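Unas pinzas que cosen: mi visita al taller de robots de Orar

¿Alguna vez has intentado enhebrar una aguja? Yo sí, y tardé tanto que casi me rindo. Pues imagínate coser con unas pinzas larguísimas, sin tocar el hilo con los dedos. Eso es lo que fui a ver en diciembre a la jornada de puertas abiertas de Orar, un centro donde prueban robots que ayudan en las operaciones. ¡Y me dejaron probar a mí también!

Lo primero que aprendí es que estos robots no deciden nada por su cuenta. Yo llegaba pensando en un señor de metal con bata, como en las películas, y me encontré con una especie de mesa con brazos. Se llama Irus. La persona que opera se sienta aparte, mete los dedos en unos mandos y mira por un visor. Si mueve la mano hacia la derecha, el brazo del robot se mueve hacia la derecha. Si junta los dedos, las pinzas se cierran. El robot copia, pero copia en pequeñito: en la demostración, si movías la mano 10 centímetros, la punta solo avanzaba 2. Así un gesto grande se vuelve un gesto diminuto, y un temblor de la mano casi ni se nota. 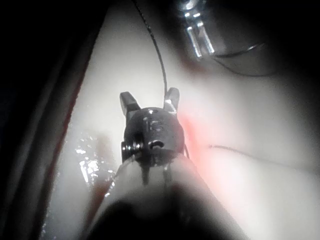 Coser con un robot se parece bastante a coser un botón, solo que tus dedos son de metal y están muy lejos de ti. Primero hay que acercarse al hilo con cuidado, luego agarrarlo y después tirar lo justo, ni mucho ni poco. Fíjate en las dos puntas oscuras de las pinzas: están abiertas en forma de V y todavía no sujetan nada, aunque hay un hilo fino que baja hasta muy cerca de una de ellas. Debajo tienen una pieza negra y redondeada, que es su muñeca. Igual que la tuya, sirve para doblarse y buscar el mejor ángulo (prueba a escribir tu nombre sin doblar la muñeca y verás qué letra te sale).

Cuando me tocó a mí, nada de coser, claro. Me pusieron delante de un juego que llaman Skumier: hay que pasar aros de goma de un palito a otro. Parece fácil... y se me cayeron 3 seguidos. Lo más raro es que no sientes los aros. Tú aprietas y en los dedos no notas nada, así que tienes que fiarte de los ojos. Una niña que iba detrás de mí lo hizo muchísimo mejor, y eso que le colgaban los pies de la silla.

Pregunté cuánto hay que practicar para hacerlo bien. Me dijeron que, en su curso, cada alumno repite el ejercicio de los aros alrededor de 100 veces antes de pasar al hilo. ¡Y luego vuelta a empezar con los nudos!

Si quieres entrenar en casa, busca unas pinzas de cocina y un cordón de zapato, y trata de hacer un nudo sin usar los dedos. Yo lo conseguí una tarde entera después — torcido, pero nudo.

También te puede interesar
Paulík, el robot que reparte sábanas por los pasillos
¿Por qué los robots necesitan muñeca?
Cómo se hace un nudo con una sola mano
Taller: construye una pinza de cartón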